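Shop | Kits | Spare fingers | Guides | Blog | Cart (0)

Grelilix Handheld Pair, second version

Share 61 | 67 comments

I make these grippers and I also use them most days, so this page is going to be a bit of both: what you get, what it's good at, and the stuff I'd want to know before spending money. Grab a coffee, I go on a bit.

The Grelilix pair is two grippers you hold in your hands, one left and one right, for recording examples a robot can learn from. You sit down at a table, do the job with the jaws in place of your fingers, and the recording goes straight into your training set. You don't need an arm in the room at all. I started on these after a miserable winter of steering two arms around with a pair of controllers (my best day was maybe a third of what I get now, and my neck hurt for a week).

What's new in this version? Mostly the grip. The old handle was too fat for small hands and I heard about it from pretty much everyone who bought one, so now it's slimmer and you can hold it from underneath with your wrist nearly straight. The cable also has a proper strain relief, which I should have done the first time. If you have the older pair from January, the new handles fit it and I'll sell them to you on their own.

People always ask what they should record first. My answer is something small, a bit fiddly and easy to put back the way it was. Tea packets are great for this! They're light, they slide around, they bend when you squeeze too hard, and when they're standing tightly together you have to be pretty precise to get hold of just one. Our Vitmont task set is built around that sort of thing, pick and place with everyday stuff from the kitchen. 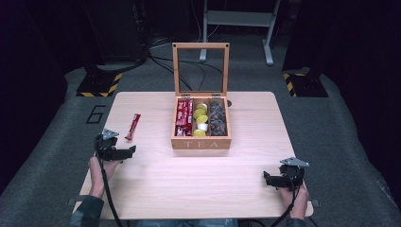 The other half of it is variety. If you always set the packet down in the same spot at the same angle, your model learns that spot and that angle and gets completely lost when you move it a few inches. So turn it, push it farther out, swap hands, come at it from the other side. I keep a little list taped up next to me and change one thing every few tries. It feels silly and it makes a huge difference.

Also, go slower than you think. My early recordings were fast and sloppy because I was showing off, and I ended up throwing a whole batch away. These days I stop for a beat with the jaws open before I close them, and the cutting software (it's called Gitley, and it comes with the pair) finds the start of each grasp much more reliably.

In the box:
Left and right gripper
Two cables
Spare finger pads, soft and firm
Gitley license, one computer
Yin calibration card

The Yin card is that boring square thing people lose. Please don't lose it! You need it every time you move your setup, and printing your own copy on office paper doesn't work well because the paper curls.

How much data do you need? For one simple task on one table, I got decent results from 2,000 recordings and was a lot happier at 3,000. Your mileage will vary with the model, the lighting and how patient you are. Two people taking turns beats one tired person by a mile, and you get two different styles in the data for free.

What it's not good at: anything heavy, anything wet, and anything that needs you to feel the object properly. You do get some feel through the handle, but I still can't thread a needle with it (I tried, for an entire evening).

Pairs ship in the order they come in. Extra pads are on the Spare fingers page, and if you want just a left or just a right, write to me and I'll see what's on the shelf.

Page updated March 2022

Contact | Shipping and returns | © Grelilix | Back to top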